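Wiping Down a Table: Notes for Week 3

22 Feb 2018
Posted by the course office, Duvent Housekeeping Certificate
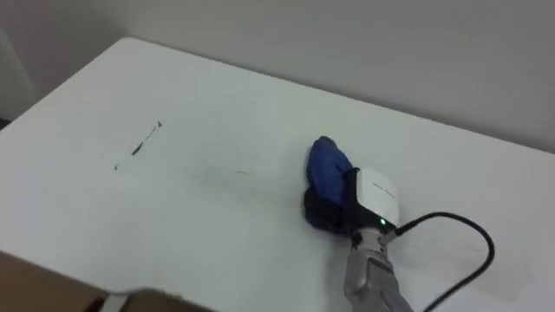

Surely everyone over the age of six can wipe a table, was the remark from the back row last week, and it was a fair one. Everyone can. We are going to spend the whole session on it anyway.

White matte tops are the hard case. A glossy dark table hides crumbs and shows streaks. A white one shows coffee, pen, jam, the ring from the mug and the gray smear you made getting rid of the ring. It also makes a very good surface for marking your coursework on, as you will discover in the practical.

Dry first. Brush or lift off anything loose before a damp cloth goes near it. A wet crumb is a small paste, and paste travels.

Fold the cloth. Take it in half and in half again, which gives you 4 layers under the hand and several clean faces to turn to. Most of you bunch it up. A bunched cloth, blue or any other color, presses hard in the middle and hardly at all at the sides, so the mark gets a clean stripe through it and keeps its outline. Bunching is fine for one stubborn spot. Then open the cloth out, fold it, and go over the whole area again.

Damp means damp. Mix the Prostulell as on the chart by the sink (500 ml of water to one capful), dip, wring, and wring again. If it drips when you hold it up, you are mopping.

Direction. Start at the far edge and work toward yourself in straight passes, each one overlapping the last. Circles feel industrious and mostly relocate the dirt. Where the table meets a wall, run the cloth along the join first. Rounded corners are kinder than square ones but they still get skipped, usually by the person who has just told me the table is finished.

Marks that stay. Lay the damp cloth on the mark and leave it while you do something else. Then wipe with light pressure. Scouring pads are not to be used on matte tops. The shiny patch on the table nearest the door in the Mutiso room dates from October and has outlasted the student who made it.

Last pass. Fresh cloth, dry, same direction. Crouch until your eye is level with the top and look across it toward the light. You will not enjoy this.

After use, rinse the cloth, wring it and hang it open on the rail. Cloths left in a wad by the tap smell by morning, and the morning group has views on the afternoon group already.

For next week: read the Worken handout on cloth colors and bring a note of which color goes with which room. Blue is for general surfaces in this building. Other buildings do other things and are equally sure of themselves.

Last updated: 22 Feb
3 comments · 4 shares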